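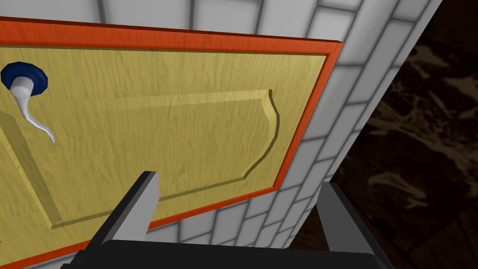 An orange-framed cabinet door with a yellow wood-grain panel.

May 21, 2020

Hi neighbors,

Well, I did it. I picked up my packet from the Bistville town clerk, and I'm running for the open seat on the town council! A few of you guessed already (my sister can't keep a secret to save her life), but I wanted everyone on this list to get it from me before the paper gets hold of it.

The seat is the one Boonmee Ruangrit is leaving in December after 20 years. I called Boonmee before I did anything else, because if there was any chance of another term I was going to stay home and keep writing this newsletter. There wasn't. We ended up on the phone for most of an evening, mainly talking about the Skestus Road culvert, and I came away with four pages of notes and a headache. No endorsement, and I didn't ask for one.

So, the culvert. If you live on the east side you know the stretch I mean, just past the feed store, where the water comes over the shoulder every time we get a decent rain. The council has voted to study it twice now. I've read both studies and they say pretty much the same thing, which is that the pipe is too small. I'd like us to stop paying for studies and put a bigger pipe in the ground.

The other thing I hear about all the time is meeting hours. Council meets at 4 in the afternoon! I work until five, and so do most of the people I know. I'd move it to seven and let folks call in by phone, the way we've all been doing this spring anyhow. It seems to be working fine apart from the barking.

Kibet Okoth is running too, and I want to say right now that I like Kibet. We coached T-ball together and we disagree about the Tilahun Street parking lot, and I expect we'll still wave at each other at the gas station when this is over. Please be nice to him online. That goes double for the Bistville Talk page.

Now the part where I need you. I have to turn in 300 signatures from registered voters inside town limits, and as of this morning I have 22. Going door to door is tricky right now, so I'm leaving a clipboard on the porch with a jar of clean pens and one for the used ones. Come by any time before dark. Print your name the way it shows on your voter registration, and put your street address, no PO boxes. If you can't get out, reply to this email and I'll bring a sheet over and stand in the driveway while you sign.

Yard signs are on order from Zakura Printing. They're green. I wanted blue but Kibet got there first.

More next week, including the school budget numbers I promised you last time and then forgot.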